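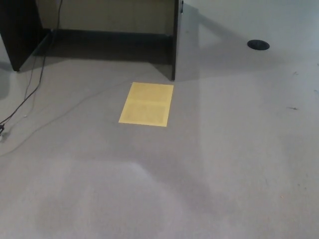
Okay, notes for the talk. I have 19 minutes and I talk fast, so these are mostly here to slow me down. Water is on the left. Breathe.

Start with hello. I'm Yannick Langlois, I help run the after-school robotics club in Covlow, and tonight I'm going to tell you how eleven-to-fifteen-year-olds taught a robot named Aro to find a yellow sheet on the floor. That's the whole project! Find the yellow sheet, drive up to it, stop. If you came for backflips, the door is at the back and I won't be hurt.

(Pause. Somebody usually laughs here. If they don't, keep going.)

Why a sheet. Florian Picard and I spent most of the spring arguing about what the summer project should be. Florian wanted a maze, because Florian always wants a maze. I wanted something the kids could set up in ten seconds in whatever room we got, with no walls to tape down and no cardboard to store. A sheet on a floor wins that argument. You put it down, you put the robot across the room, you go. When you want to make it harder you move the sheet.

Ask the room: how many of you think finding a yellow thing on a gray floor is easy? Let hands go up. I had my hand up too, back then.

First version. The kids wrote what I'd call the obvious program. Look at every pixel, ask if it's yellow, find the middle of the yellow ones, steer that way. Took them one afternoon. It worked on the first try and everybody went home very pleased with themselves, me included.

Then we came back the next day, a bit later in the afternoon, and it drove into a chair.

Talk about color here. Go slowly, this is the good part. The floor is gray, right? We all say gray. But if you look at the picture that started this talk, the floor is a warm, slightly pink gray down in the left and the middle, and it turns a cooler bluish gray toward the upper right. Same floor! Our eyes just smooth that over. The program doesn't smooth anything. And the yellow is a pale yellow to begin with, with two darker patches that are closer to ochre. So a kid picks a number for "yellow," and that number is great for the border and misses the two patches, or it catches the patches and also catches somebody's sandal.

One of the younger kids asked me, "So what color is it really?" and I stood there for a good while. I still don't have a great answer. If there's a physicist here, find me at the break.

What we did about it. We stopped asking "is this yellow" and started asking "is this a lot more colorful than the stuff around it." Saturation, for those of you who play with photo editing. The floor is dull, desk legs are dull, the sheet isn't. I drew it on the whiteboard as a volume knob for color and that seemed to click. That one change got us further than two weeks of fiddling with numbers.

Mention the spreadsheet. We ran 271 trials over the summer. Each one got a line: where the sheet was, where the robot started, did it stop on target, yes or no, and a comments column that I should have supervised more closely. (Read one out loud if there's time. "Aro is being dramatic" is a good one.)

Next: shape. Show of hands again, what shape is a rectangle? Yes, thank you, very funny. From the camera, looking down at an angle, it's a slanty four-sided thing. In our picture the far edge is shorter and pushed over to the right, the near edge is longer, and the sides lean. The kids had written a check for right angles, so the robot would look straight at the sheet and decide it wasn't one. We had a real geometry lesson that day, the kind you can't plan. Two of them got down on the carpet with a piece of string to see where the lines would meet if you kept going. They were down there most of the session and I let them be.

They ended up with a looser rule. Four corners, fairly straight sides, bigger than a certain size. The size part matters because floors are full of specks. There's an orange-tan one in the lower right of our picture, tiny, I didn't notice it until I put the photo up on a big screen at home. The program would notice. Orange is colorful! Without the size rule it has opinions about crumbs.

Shadows. I have a whole rant, keep it short. Under a desk you get a deep dark patch, and out on the open floor you get these wide soft bands that don't have a real edge anywhere. The first kind fooled our "don't bump into things" code because it looked like a solid object. The second kind mostly just made the kids doubt themselves. We printed a few views from the camera and had everyone draw around what they thought was a thing and what they thought was only shade. They did not agree. I recommend this exercise to any teacher in the room, it costs you some paper and a box of markers.

Cables. Say the word cables and sigh. A thin black cable running across a floor is very little in the image and a very big deal to a wheel. We never solved cables in software. The rule in our club is that you walk the floor before a run and you move what you can.

If running long, skip to the Plidport part.

Numbers for the people who like numbers. Our first real test day had Aro stopping on target in 61 percent of the runs. Florian said that was a D minus and the kids were outraged, which was useful, they stayed late. I don't have one clean number for the end of summer because they kept changing the task on themselves, moving the sheet closer to furniture and so on. I'd sooner tell you that than make up something nice.

Plidport part. On 15 August 2022 we took the whole thing over to the Plidport open house. New room, new floor, new lights. The team had twenty minutes to get ready and they spent nearly all of it arguing about saturation, in front of parents, using the word correctly. I was so proud I forgot to film it. Second run, it rolled up and stopped with its front wheels right at the near edge of the sheet. A grandfather clapped before any of us did.

Budget slide, quick. People always ask. The club had around 2000 dollars for the year, and the Ghanem shop let us have their spare batteries. The sheet was the cheapest thing on the list.

What I'd do differently: let them pick the target. Start the spreadsheet on day one, we started it on day four. Have two sheets, so half the group isn't standing around waiting for a turn.

Questions. Repeat the question into the mic! Yannick, you forget every time.

If somebody asks about the maze, point at Florian, second row.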